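Pleltodus cable sorting kit, trial unit: site safety check with comments
Checked by: Tania Ranasinghe
Also present: Arif Pillai (Truston, supplier side)
Date: 2/25/23
Status: OK to carry on with the trial, 3 items open

Marks: Y = fine, N = not fine, P = partly, see comment

1. Power and stopping

1.1 Emergency stop within reach of operator: Y
Tried it twice, once mid-move. Stops dead. Reset needs the key, good.

1.2 Second stop on the far side of the bench: N
Quote says included. Not in the box. Arif chasing. OPEN

1.3 Mains lead routed away from feet: P
Taped for now. Want proper cover strip before anyone from outside the team uses it.

1.4 Supply isolator labelled: Y
Label is handwritten but readable.

2. Arm and speed limits

2.1 Speed cap set and locked: Y
Set to 255 in the menu, which is the supplier's own scale and not mm/s. Manual should say so. Took us ages to work out.

2.2 Reach marked on floor: Y
600 mm clear past full stretch. Yellow tape, already lifting at one corner.

2.3 Pinch points guarded: P
Wrist cover fine. Elbow cover rattles, one screw short. Azlan has spares, will fit.

2.4 Gripper lets go on power loss: Y
Drops the cable, as the spec says. Keep hands out from underneath all the same.

3. Bench and load

3.1 Bench stable, no rocking: Y

3.2 Cables within the weight the kit is sold for: Y
Kit is rated for up to 50 cables a run. We are nowhere near, fine for a trial. Would want to see it tested full before buying.

3.3 Cables coiled before loading: P
Coils vary a lot depending who did them. Some neat, some with loops all over. Loose loops are the snag risk, esp. where a connector is tucked in behind. Asked Kolbrún to write a half page on how to coil, beige and black both.

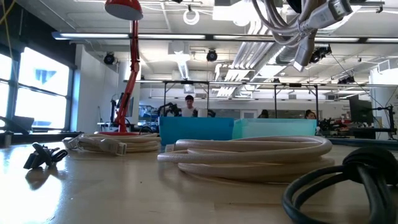
3.4 Lighting and glare
P. Tabletop is shiny and daylight from the windows comes back off it on the left. Matt mat would sort it, Truston sell one but the price is silly. Try a plain one first. Recheck in March when the sun is higher.

3.5 Surface clean: P
Small specks on the top between cables. Wipe down before each run, add to the start-up card.

3.6 Bins fixed so they cant walk: N
Nothing holding them at the moment. Blue one and the teal one both need a stop or some grip tape underneath. OPEN

3.7 Lamp clear of arm travel: P
Red desk lamp to be checked against full reach with the arm at slow speed. Not done today, ran out of time. OPEN

4. People

4.1 Operators trained and signed: Y
Ragnheiður and Azlan signed. Kolbrún has done the reading, needs the practical.

4.2 Walkway behind bench agreed: Y
People do work further down the room, so keep to the agreed route and dont lean over the bins to pick things out.

4.3 Long hair, lanyards, sleeves: Y
Reminder given. Lanyards off at the bench, no exceptions.

5. Paperwork from supplier

5.1 Risk assessment recieved: Y
It's a generic one. Written for the Rondonuwu packing cell by the look of it, half the pages don't apply. Ask for our own version.

5.2 Service cover explained: P
Call-out is extra after the trial. Hetamura quoted us with call-out in, so worth raising before we sign anything.

General comment
Decent kit, quick to set up, stops when told. Box contents and manual let it down. Happy for the trial to run with trained people only, slow speed, until 1.2, 3.6 and 3.7 are closed.

Copy to Ragnheiður Riis. T.R.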